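Storing and Caring for Plastic Mixing Bowls and Trays

Posted May 10, 2025 in Kitchen Tips

Plastic bowls are light and cheap, and they take up a lot of cabinet space for what they are. Most of the trouble people have with them comes down to stacking them damp or in the wrong order. The tips on this page work for any everyday set, from the Skivska nesting bowls to whatever was on sale.

Empty the bowl and look at the inside

Before a bowl goes into storage, hold it under a good light and run a dry hand around the inside. Oil leaves a film on plastic that you will feel before you see it. If your hand drags or comes away slick, wash the bowl again with hot water and a little more dish soap than usual. Wipe along the lip with the corner of a towel. Batter and dough dry there and get missed. 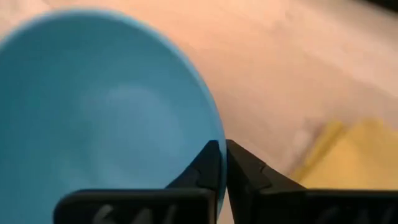 Dry before you nest

Two damp bowls pushed together will stick, and after a few days they start to smell. Turn bowls upside down on a rack for 4 hours, or towel them off and leave them right side up on the counter while you do the rest of the dishes. If two bowls are already stuck, set the bottom one in warm water and put cold water in the top one. Wait 10 minutes and twist. Don't pry with a knife.

Use a tray as the base

A tray with a raised edge keeps a set together and lets you pull everything out of a deep cabinet in one move. Measure the shelf first, and leave enough room at the sides for your fingers. The Pridavell trays fit a standard base cabinet with the door hinge on either side. Put the heaviest pieces toward the back of the tray so it doesn't tip when you slide it forward.
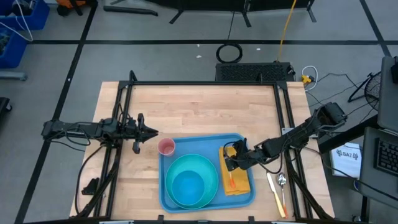
Small things are what make a bowl tray messy. Cups, spoons and spreaders slide around when the tray moves, and they scratch whatever they hit. A folded cloth takes care of most of that, and it can be any old one, like the yellow one on the right side of the blue tray. Lay the utensils on it with the handles all facing the same way. Knives and spoons that don't fit on the cloth should go in a drawer. Put the smaller bowl inside the larger one, as with the blue bowl sitting in the teal one, and keep cups to the side so you can get at them without unstacking anything.

Wash the cloth when you wash your dish towels.

Stack by base, then by rim

Wide, shallow pieces go on the bottom. A deep bowl sits steady in a shallow dish if its base is smaller than the flat part of the dish. If it rocks, take it off and find it another spot. Bowls with ridges on the outside hold dust and flour in the grooves, so go over them with a soft brush and soapy water once in a while. An old toothbrush is fine. Light scuffs don't matter on the outside. Deep cuts on the inside do, and a bowl with those should be moved to the garage or thrown out.

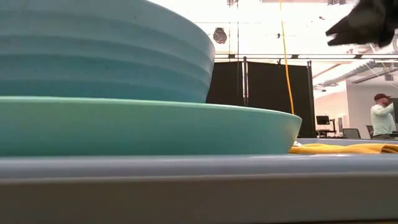 How do I get tomato stains out of a plastic bowl?

Mix baking soda with enough water to make a paste, spread it over the stain and leave it overnight. Rinse and wash as usual. Setting the bowl in a sunny window for an afternoon will fade what's left. Old stains may never come out completely, and they don't affect the food.

Lids

Store lids on edge in a narrow bin next to the tray. Hinora makes one with slots, but a loaf pan works too.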